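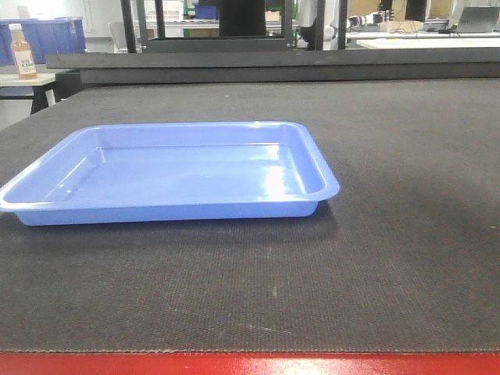

Blue tray on the mat, Cetik bench.

Tray placement results: 278 episodes, one stubborn tray

Posted by mothgrinder, Friday, June 29, 2018

Finished the comparison I threatened you all with. Same policy, same blue tray, two ways of choosing the start position. In set A we put the tray down wherever felt random. In set B a script gave us the spot and the angle, and we obeyed it like good children.

Trained on A, the Kaden policy failed 16 of its test runs. Trained on B, it failed 9. Same number of demos each. Conclusion: people are dreadful at random. We all put the thing left of centre, long side forward, and call it variety.

pelican_brief_case
Nice, but 16 against 9 out of how many? If the 278 is everything, training included, I'd keep the champagne corked.

mothgrinder
278 is the test runs, split evenly. Training was 1530 demos per set. My wrist remembers every one.

pelican_brief_case
So 139 a side. That's a hint. I wouldn't call it a result.

oddsocket
Disagree with both of you. Look at the glare on the inside of that tray. Shift it a bit and the bright patch moves somewhere else. Set B might just have seen more kinds of glare. Your method could be a very expensive lamp test.

mothgrinder
Fair, and annoying. Lights were the same for both sets, but the tray wasn't, if you see what I mean.

pelican_brief_case
Try a matt tray. If the gap goes away, oddsocket gets to be smug until November.

Grukfan
We saw the same left-hand habit in the Costa set. Our fix was tape crosses on the mat. The Grukix policy then learnt to find tape crosses. Superb at it.

oddsocket
Please tell me you published that.

Grukfan
It's in the appendix, where shame lives.

mothgrinder
Matt tray ordered. I'll rerun both sets with the script's spots kept as they are, and post the failures by position this time so pelican can complain about those too.

pelican_brief_case
Post the seeds as well.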